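**Keeping play food and other soft toys clean**

Foam and plush pieces pick up more grime than hard plastic ones, so I sort before I wash. Anything with a battery or a squeaker goes in its own pile and gets a damp cloth only.

For the hard pieces, fill the sink with warm water and a squirt of dish soap. Leave them 6 minutes, scrub the seams with an old toothbrush, rinse, and stand them on a towel overnight. Hollow pieces hold water. Shake them hard and set them hole side down.

Foam should never be wrung out. Press it flat between two towels, turn it, and press again. I use the Prado dish towels from the kitchen drawer. Plush can go in a zipped pillowcase on the cold cycle, spin no higher than 800.
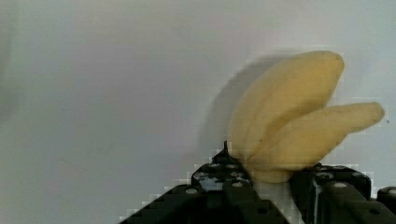
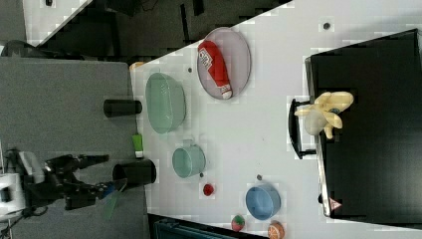
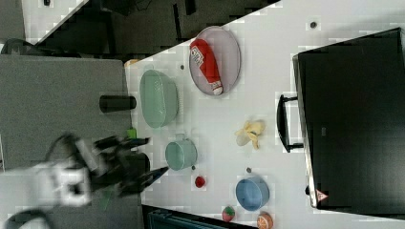
Sticker residue comes off hard plastic with a dab of cooking oil left on for a few minutes, then soap. Test painted pieces on the back first. Pieces with thin parts that spread out, like the flaps on a peeled toy banana, need the brush worked in where the flaps meet. A slatted rim on a basket is easier with a cotton swab.

Store everything in an open bin. Lids trap damp, and one August in a closed Skasum tub was enough to give our plush a smell that took three washes to shift.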